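I've been saying for two years that simulation is where robot projects go to feel finished. So it's a little embarrassing that I've now spent most of December with my garage arm bolted to nothing, running only on the graphics card, in a virtual office somebody else furnished.

Zixuan Lu talked me into it. The real build stalled when I stripped the thread on the shoulder mount, and Zixuan's view was that I could be tuning grasps in the meantime. Fine.

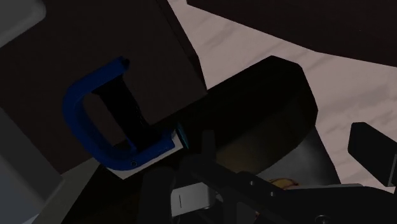
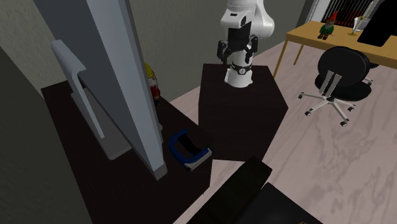

*Two renders from the sim: up close with the blue handle, then the arm on its pedestal.*

The room came as part of a scene pack called Mellari, and it's very pretty. Marble, wood grain, garden gnomes. I'd trade all of it for a friction model I could believe. The blue stapler on the desk was my first target, mostly as I have a stapler on my bench and figured I could compare the two later.

I let it run overnight: 1000 attempts at the stapler, random starting poses, same controller I use on the bench. It reported 315 successful grasps. Zixuan thought that was a decent starting point. I thought I'd better watch some of them.

Glad I did. The success check only asks whether the object is more than a set height above the desk when the timer runs out. It doesn't care how it got there. I went through the replays with a cup of coffee and threw out every one where the stapler was hooked on the edge of a finger, or had sunk partway into a pad, or was shooting toward the ceiling when time was called. That left 202. You can argue with a few of my calls, but you can't argue with the ones on their way to the ceiling.

Things I've changed since:

- Cut the physics timestep to a quarter of what it was. Slower, and most of the sinking stopped.
- Success now needs contact on both pads for the last 4 seconds.
- Turned down the grip force, which the Flavico config had set to something that would crush a real stapler and probably my thumb.

I haven't rerun the whole batch. I also haven't touched the handles yet. Pulling one is a different kind of problem, with a hinge or a slide to get wrong as well as the contact, and I expect the numbers to look wonderful for reasons I won't like.

Has it saved me any time? I don't know. I did find a sign error in my wrist code, and it was nice to find it without bending metal. On the other hand I've learned a lot about this simulator and not very much about my arm, which has real cable drag and a gearbox that clunks.

The new shoulder mount is on order from Carrilho. When it's on I'll run the same controller on my own stapler, as many tries as I can stand, and post the count next to the sim's.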